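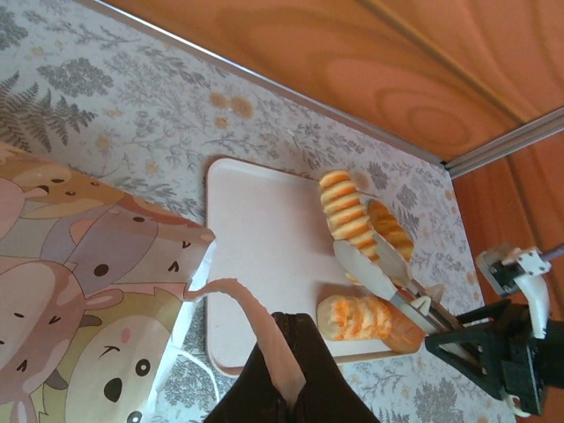
How to Write a Creative Brief for a Small Campaign

If you have ever handed a designer a long email, three links and a "you know the kind of thing we like," and then been disappointed by what came back, this guide is for you. I've been on both ends of that email more times than I'd care to admit. Most of what I know about briefs I learned from bad ones, including a fair few of my own, and I'm happy to pass it along.

A creative brief is a short document that tells the people making your ads, posters or posts what they are trying to do. It doesn't need special software or a fancy template. You need an afternoon, a pot of coffee and somebody willing to argue with you a little.

What you'll need before you start

Your budget, as a real number
The date everything has to be live
Two or three pieces of past work (good or bad, both are useful)
The name of the one person who can say yes

That last item gets skipped constantly. When I worked on the spring campaign for the Gostwood farmers' market, we had four people who could each say no, and we went through so many rounds of the poster that I still see that shade of green when I close my eyes. Get a name and write it at the top of the page.

Step 1: Write down the problem in one sentence

Start with what's wrong, or what's missing. "We need a poster" is a request, and it's a perfectly fine one, but it gives a writer or designer very little to chew on. "People in Tridbridge think we close at five" is a problem, and you can practically feel the ideas starting to bubble up!

If you can't get it down to one sentence, write five sentences and leave them overnight. In the morning, one of them will usually look better than the others. Cross out the rest and don't feel bad about it.

Step 2: Describe one person

You'll be tempted to write something like "adults 25 to 54." Try picturing one person in the middle of a normal day. What did they do this morning? Where will they be when they run into your ad, and what are they carrying? For a little campaign we did for Sánchez, a family bakery with two shops, we wrote about a parent who passes the door twice a day on the school run and has never once gone in. That was the whole audience section. It ran to four lines and the copywriter taped it up over her desk. 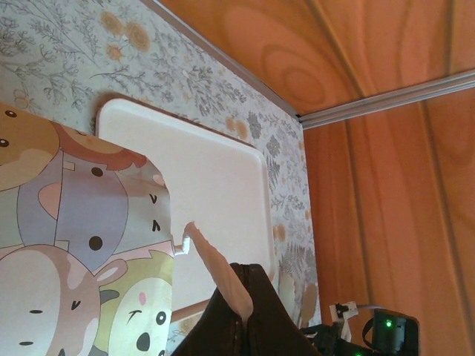
White tray, with ferns and soft orange flowers in the pattern around it.

Step 3: Pick one thing to say

Oh, this is the hard one. You have a list of things you're proud of and you want them all in there. I understand completely. Write the full list on a separate sheet, as long as you please, and then circle one. Everything you didn't circle can go on the website or be saved for the next campaign.

A quick test: read your one thing out loud to somebody who doesn't work with you, go make a sandwich, then come back and ask them what you said. If they can tell you, keep it. If they remember something else, you might want to look at whether that something else should have been circled.

Step 4: Give reasons to believe it

Under your one thing, list the facts that back it up. Short is fine. Groteck, who make workshop shelving, had one line reading "holds 363 pounds per shelf," and the finished ad was more or less that line set very large. Check every fact before it goes in the brief, because by the time it's on a bus shelter it's expensive to fix.

Step 5: Be plain about money and sizes

Say what you have to spend, and say whether it includes printing. I've seen a lovely idea priced at three times the client's budget, and everyone was sad. If you have $2000, write $2000. Good people can do a great deal with that if they know on day one.

Then list the pieces you need with their sizes and quantities:

Window poster, 24 x 36 inches, 226 copies
Counter card, 5 x 7 inches, 200 copies
Square post for social media, one still and one short video
Email header

Ask your printer about file formats now. They'll be delighted that you asked.

Step 6: Set the tone with examples

Words like "fun" and "fresh" mean something different to everyone in the room. Pull together a few ads you enjoy and write a line under each about what you enjoy in it. Add one you can't stand, too. I find the one people dislike often starts the better conversation, and it gets everybody talking.

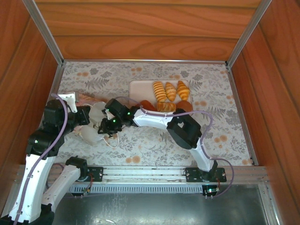

Six pieces of bread on a light pink tray, in two rows of three.

Step 7: Cut it to one page

Your first draft will probably run to three pages. Mine always does, as you may have guessed from the length of this one. Go through with a pencil and take out the company history, anything said twice, and any sentence that tells the designer how to design. Aim for one side of paper in a type size your grandmother could read.

Step 8: Talk it through in person

Please don't just attach it and press send. Sit down together, or get on a call, and read it out. Leave plenty of room for questions. When something in the brief confuses people, change the brief right there and send everyone the new version with "v2" in the file name, so no one is working from the old one in February when the campaign is due in March.

When the first ideas come back

Keep the brief on the table during the review. For each idea, look at your sentence from Step 1 and ask whether the work helps with that problem. You're allowed to love something that doesn't (I do it all the time), but tuck it in a folder for later. Collect everybody's comments into one list before you send them over, and have the person whose name is at the top go through that list first.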